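**Buscamos participantes para probar el kit de dos brazos de Nakora**

En Gania abrimos 2 plazas para probar el kit en nuestro taller de Cusley. ¡Tenemos muchas ganas de ver qué hacéis con él! Montaréis los brazos sobre la mesa, ajustaréis las pinzas y nos contaréis qué falla en el manual.

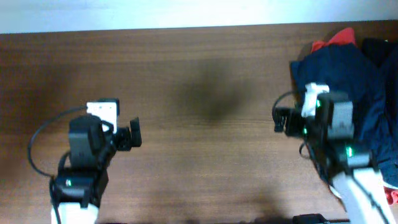
No hace falta experiencia en robótica, aunque saber algo de Python ayuda bastante. Pagamos 635 euros por persona y cubrimos hasta 600 de viaje y alojamiento.

Solicitudes (castellano o inglés): hasta el 25 de abril de 2023.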